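Reading a storage report without the headline

Sun 5 April

I keep a small spreadsheet on heating oil stocks, and a reader, Nia Harries, wrote to ask why my note on the last Galtamer storage report ignored the headline draw. The short answer is that the headline figure was mostly timing.

Galtamer counts a cargo when it has been pumped ashore and measured. A tanker waiting off the terminal is not in the tanks and not in the report. If fog holds up two ships over the cutoff, stocks fall on paper and jump back a week later. The last report showed a draw of 300 thousand barrels. The port log had one cargo of 182 thousand barrels anchored outside the breakwater at the cutoff. Add that back and the draw is 118 thousand, an ordinary number for the time of year.

Prices moved on the 300 anyway. Front-month contracts rose in the first hour and gave back most of the gain by the close. Anyone who sells physical product had little reason to care.

The second adjustment is blending. Delel moves material between its heating oil and diesel tanks and reports it under whichever grade it is in at the cutoff. I add the two grades together and look at the sum. Branwen James has argued that this hides real changes in demand when the weather turns, and for November she is probably right. In spring I think the combined figure is the better one.

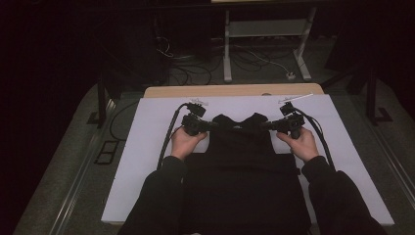
Third, tank bottoms. A share of what is reported can't be pumped out under normal conditions. I take off 9 percent, a figure I got from an old Vetik terminal manual. Newer tanks with sloped floors need less. I have seen estimates of up to 20 percent for the oldest sites, and I don't have a good way to check them.

With all three adjustments, usable stocks come out slightly below my five-year average. The forward curve says much the same: the nearby months are a little above the later ones, and the gap has barely changed since the report.

I'll rerun the numbers when the revised port log is posted.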